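Lesezeit: 7 Minuten
14 Mal geteilt · 3 Kommentare

Werkstattbuch Aktenlabor, Eintrag vom 14. Dezember 2024

Sache Beludwood, Überstunden Sägewerk und Verladung. Stapel aus Tadcombe endlich komplett im System. 3356 Seiten, Zählung stimmt mit Übergabeprotokoll überein (zweimal geprüft, einmal von Hand an den Trennblättern). Kadir hat unterschrieben, Protokoll liegt im grünen Ordner, nicht im grauen!! Im grauen ist der alte Stand von vor der Nachlieferung.

Ziel heute: Schwärzung testen, bevor irgendwas an die Gegenseite geht. Nebenbei OCR der Schichtzettel nochmal mit anderer Auflösung.

1) Scan

Erster Durchlauf war mit 300, Durchschläge kaum zu lesen, vor allem die blassblauen. Heute die Durchschläge nochmal mit 400 dpi, Graustufen, kein Kontrast-Automatismus. Deutlich besser. Die Uhrzeiten in der Spalte „Ende" jetzt fast alle lesbar, nur wo jemand drüberradiert hat nicht. Radierte Stellen NICHT nachbearbeiten. Kein Schärfen, kein Filter auf der Masterdatei. Wer filtern will, macht Kopie mit Endung _arb und lässt den Master in Ruhe. Hatten wir schon mal, ich schreibs trotzdem nochmal hin.

Hashwerte der Master neu gezogen, Liste ausgedruckt und abgezeichnet. Humaira hat gegengezeichnet.

Einzug zieht bei Heftlöchern schief ein. Workaround: Blätter mit Löchern nach unten einlegen, dann gehts. Rolle gehört mal gereinigt. Reinigungstücher sind alle, Bestellung geht über Shabnam.

2) Nummerierung

Seitenstempel unten rechts, Präfix BW, sechsstellig. Problem: bei den Querformaten (Monatsübersichten) sitzt der Stempel genau auf der Summenzeile. Geht nicht, die Summenzeile ist ja das, worum gestritten wird. Für Querformat jetzt oben links. Mudassar fragt, ob das Gericht uneinheitliche Stempel bemängelt. Glaube nein, ist keine Formvorschrift, nur Ordnung. Im Anlagenverzeichnis einen Satz dazu schreiben und gut.

Doppelte: die Schichtzettel vom Januar liegen zweimal vor, einmal Original, einmal Durchschlag. Nicht aussortieren! Die weichen nämlich an ein paar Stellen ab. Auf dem Durchschlag fehlt der handschriftliche Zusatz „+Verladung", auf dem Original steht er. Also erst nach dem Ausfüllen ergänzt, oder nicht fest genug aufgedrückt. Beides möglich, wir bewerten das nicht, wir legens nebeneinander vor. Hui-mei macht daraus eine Gegenüberstellung, links Original, rechts Durchschlag, gleiche Größe.

3) OCR

Stichprobe 30 Seiten, von Hand abgetippt, dann gegen die Maschine gehalten. Gedrucktes gut. Handschrift wie erwartet schlecht. Typische Fehler:

- 7 als 1 gelesen, wenn ohne Querstrich. Schlimm bei Uhrzeiten (17:00 -> 11:00, macht sechs Stunden Unterschied).
- Komma in „7,5" verschwindet, wird zu 75. Fällt wenigstens auf.
- Namenskürzel der Vorarbeiter werden als Stunden gelesen. „Hö" war einmal 40.
- Stempel „geprüft" über dem Feld frisst alles darunter.

Konsequenz: OCR nur zum Suchen, niemals als Grundlage für die Berechnung. Stundenzahlen werden von zwei Leuten unabhängig abgetippt und dann verglichen. Abweichungen gehen an eine dritte Person, die vorher keine der beiden Listen gesehen hat. Dauert, ist aber das Einzige, was wir in der Verhandlung erklären können ohne rot zu werden.

Humaira schlägt vor, Feld „unleserlich" als eigene Kategorie statt leerlassen. Ja. Leer heisst ab jetzt: auf dem Zettel steht nichts. U heisst: da steht was, man kanns nicht lesen. Bisherige Liste muss dafür nochmal durch, weil wir beides vermischt haben. Mist. Mein Fehler, ich hab die Vorlage so angelegt.

4) Schwärzung

Eigentlicher Punkt heute. Anlass: in der Sache Chaturvedi hat die Gegenseite ein PDF geschickt mit schwarzen Balken, Text drunter ließ sich markieren und rauskopieren. Haben wir sofort gemeldet, Datei gesperrt, nicht weiter gelesen, Vermerk gemacht. Darf uns andersrum nicht passieren.

Testdatei gebaut aus erfundenen Personalbögen, keine echten Daten. Durchgespielt:

a) Balken als Anmerkung drübergelegt. Durchgefallen, klar. Text komplett da, Anmerkung lässt sich sogar löschen.
b) Balken, dann „als PDF drucken". Sieht gut aus, Textebene aber noch vorhanden, je nach Drucker. Auf meinem Rechner weg, auf dem von Kadir da. Also durchgefallen.
c) Schwärzungsfunktion im Programm, „anwenden" gedrückt. Textebene weg, Bild drunter weg. Aber: Lesezeichen enthielten noch die Nachnamen! Und der Dateititel in den Eigenschaften auch.
d) Seite als Bild rausrechnen, Balken ins Bild, Metadaten leer, neu zusammensetzen, OCR frisch drüber. Bestanden. Dateigröße hässlich, egal.

Wir nehmen d). Steht ab sofort so im Ablaufzettel an der Wand. c) nur intern.

Noch ein Punkt, den Mudassar gefunden hat: Balkenlänge. Wenn der Balken genau so lang ist wie der Name, und es gibt in der Schicht nur einen mit so langem Namen, dann weiß jeder im Werk wer gemeint ist. Balken deshalb alle gleich lang, ganze Feldbreite. Bei Fliesstext bis Zeilenende, wenn der Satz dann noch verständlich bleibt. Wenn nicht, Platzhalter [Zeuge A] usw., Schlüssel dazu liegt nur in der Handakte.

Kürzel der Vorarbeiter schwärzen ja/nein? Offen. Ohne die Kürzel kann man die Abzeichnung nicht nachvollziehen, und die Abzeichnung ist unser Argument dafür, dass die Stunden bekannt und geduldet waren. Ich würde sie stehen lassen. Shabnam will erst mit der Mandantschaft reden. Ok, warten.

5) Berechnung

Tabelle v4. Formel für Pausenabzug war falsch, hat bei Schichten über Mitternacht die Pause zweimal abgezogen. Korrigiert, rote Zellen markieren wo sich was geändert hat. Gesamtsumme wird dadurch höher, nicht dramatisch. Alte Version aufheben, nicht überschreiben, falls jemand fragt warum im ersten Schreiben eine andere Zahl steht.

Darlegung: pro Tag Beginn, Ende, Pause, und woraus sich ergibt dass der Arbeitgeber davon wusste. Letzte Spalte ist bei vielen Tagen noch dünn. Quellen dafür: Abzeichnung Vorarbeiter, Ladelisten, Torprotokoll. Torprotokoll haben wir nur teilweise. Nachfordern, Entwurf liegt bei Kadir.

Ladelisten kommen von der Spedition Histetti, deren Uhrzeiten sind Abfahrtszeiten vom Hof, nicht Ende des Beladens. Unterschied beachten!! In der Tabelle stand das als „Ende Arbeit", geht so nicht. Neue Spalte „LKW ab Hof". Wer wann nach Abfahrt noch gefegt oder abgeschlossen hat, muss aus den Zeugenangaben kommen.

Vergleichsvorschlag der Gegenseite bisher 3000 Euro pauschal pro Kopf, egal wie lange jemand da war. Gehört nicht ins Labor, ich notiers nur, damit die Tabelle eine Spalte „Differenz zum Angebot" kriegt. Hui-mei braucht die für das Gespräch. Wunsch: sortierbar, und bitte ausdruckbar auf A3 quer ohne dass die Kopfzeile verschwindet.

Ausschlussfrist im Arbeitsvertrag: zwei Vertragsversionen im Umlauf, die alte hat die Klausel auf Seite 4, die neue auf der Rückseite in klein. Bei jedem Mandanten notieren welche Version. Spalte gibts, ist halb leer. Nicht raten! Wenn kein Vertrag vorliegt, „k.V." eintragen. 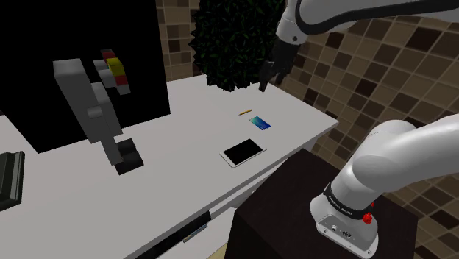 Abb. 1: Simulation, weißer Arm auf dunklem Sockel, Band mit Schriftzug FRANKA EMIKA.

6) Zeugenblätter

Formular überarbeitet. Alte Fassung hat gefragt „Haben Sie regelmässig länger gearbeitet?" Das ist eine Suggestivfrage und ausserdem nutzlos. Neu: „Beschreiben Sie einen normalen Arbeitstag vom Ankommen bis zum Weggehen." Dann viel Platz. Linien grösser, die Leute schreiben zum Teil mit dickem Filzstift.

Keine Formulierungshilfe beim Ausfüllen. Wer dabeisitzt, schreibt Name und Uhrzeit aufs Blatt. Wenn übersetzt wird: Originalsprache zuerst, Übersetzung auf eigenem Blatt, nie zwischen die Zeilen. Humaira hat zwei Blätter wo genau das passiert ist, die bleiben wie sie sind und kriegen einen Vermerk.

Durchsicht der ersten Rückläufer: brauchbar. Einer erinnert sich an eine Stempeluhr, die später abgebaut wurde. Von der wissen wir sonst gar nichts. Nachfragen: wann abgebaut, wo hing die, gibt es Karten? Wenn es Karten gibt, wär das besser als alles was wir haben. In Anforderungsschreiben aufnehmen.

7) Kleinkram

- Schlüssel zum Aktenschrank: Zweitschlüssel jetzt im Umschlag im Sekretariat, versiegelt, Entnahme eintragen.
- Backup lief durch, Rücksicherung an fünf Dateien probiert, Hash passt.
- Ordnerrücken neu drucken, „Beludwod" stand drauf. Peinlich.
- Trennblätter gelb sind aus, nehmen blau. Bedeutung bleibt gleich.
- Die USB-Platte mit dem Aufkleber „alt" ist NICHT alt. Aufkleber entfernt.

8) Offen / wer

Kadir: Torprotokoll nachfordern, Stempelkarten mit rein
Hui-mei: Gegenüberstellung Original/Durchschlag, A3-Test
Mudassar: Ablaufzettel Schwärzung als saubere Fassung, Balkenregel mit aufnehmen
Shabnam: Vorarbeiterkürzel klären, Tücher bestellen
Humaira + ich: Liste nochmal durch wegen leer/U
ich: Formel von jemand anderem prüfen lassen, der sie nicht gebaut hat

Nachtrag am Abend: Test d) nochmal auf Kadirs Rechner. Suche nach allen Nachnamen aus der Testdatei, null Treffer. Dateieigenschaften leer. Aber Dateiname enthielt noch „Personalbogen_" plus Namen, hab ich beim Umbenennen übersehn. Dateinamen also auch auf die Prüfliste, ganz oben. Echte Akten erst anfassen wenn die neue Prüfliste hängt.

3 Kommentare

Mudassar: Prüfliste hängt. Punkt 1 ist jetzt Dateiname, Punkt 2 Lesezeichen.

Shabnam: Tücher bestellt. Kürzel noch offen, Rückruf steht aus.

Hui-mei: A3 geht, Kopfzeile bleibt stehen. Spalte „LKW ab Hof" ist zu schmal, mach ich noch breiter.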